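**Sorting a mixed pile of screwdrivers – what's worth keeping in a small box?**

Posted in Tools & Workshop, November 16, 2018

**dillora_basement**

I'm cleaning out a work table that has collected screwdrivers from three different moves. I have one plastic box with a latch, and I want whatever goes in it to be the set I reach for in the house. The rest can go to the garage or get given away.

My problem is that I don't know how to judge them. Some have the clear plastic handles my dad always bought, some have rubber grips, and a few came free with furniture. They all turn screws, more or less. I don't want a 300 piece kit. I want a handful that cover door hinges, cabinet pulls, outlet covers, battery doors and the occasional flat-pack shelf.

Also, the table top is white and it's a mess from years of this. Gray marks everywhere, mostly from dragging metal across it. If anybody knows what takes those off without dulling the surface, I'd like to hear that too.

**Haris Shehu**

I did maintenance for an apartment building in Faranmont, 186 units, and carried a small box the whole time. Lay everything out on the table with the tips all pointing the same way. You'll spot the duplicates in a minute, and you'll see which tips are worn.

Check the Phillips ones first. The four wings at the tip should have clean edges. If they're rounded over or shiny at the corners, the driver will slip and chew up the screw head, and it's not worth fixing. For flat blades, look at the end straight on. It should be square across. A chipped flat blade can be filed if you have the patience.

Then pick it up and squeeze the handle. Hard plastic handles with ridges are fine and last forever, but they get slick if your hands are sweaty. Rubber is easier on the palm when you have a lot of screws to do. I keep both. A thin shaft is good for getting into a recessed hole, and a thick one is better when you need to lean on it.
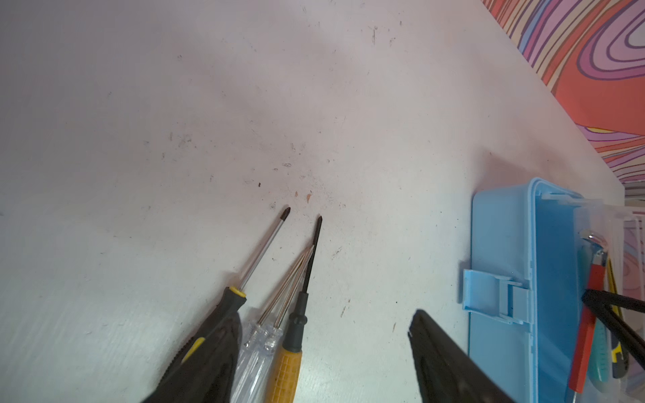 Do I need two screwdrivers that look the same?

Keep the pair only if the tips differ. Matching handles often come from one set, with a Phillips on one and a flat blade on the other, or two sizes of the same type. Try each one in a screw you know. If they both fit it equally well, one of them can go to the garage.

For the house box I'd go with:

- Phillips #2, full length
- Phillips #1
- Phillips #0 for battery doors
- Flat blade, 1/4 inch
- Flat blade, 1/8 inch
- A stubby #2 if you have one

Put the long ones in first, handles alternating, so the lid closes without forcing the latch. If your box has a tray in the lid, use it for picture hooks and spare screws. I don't like loose bits in a tray – they end up under everything.

**melnykfixit**

just get a Bestden ratcheting one with the bits in the handle and throw the rest out. had mine since April, no complaints

**tablesaw_tess**

I'd hold off on throwing the rest out. A ratcheting driver is handy but the head is fat and it won't reach down into some cabinet hinges.

On the table: those gray marks are usually metal rubbed off onto the surface, so they sit on top and will come up. Start with dish soap and warm water to get the grit off. Then use a paste of baking soda and water on a soft cloth, light pressure, small circles. Try a corner first. If it's a painted top, stop there. If it's a hard laminate you can go on to a melamine sponge, wetted and wrung out, but it is a fine abrasive and will take the shine down if you scrub in one spot. I would not use sandpaper on it, even 600 grit. I tried that on a desk and had a dull patch more than 3 inches wide that never came back.

Deep scratches won't clean off. A cutting mat or a piece of old carpet under your work will keep it from getting any worse. Mine hangs on a nail at the end of the bench.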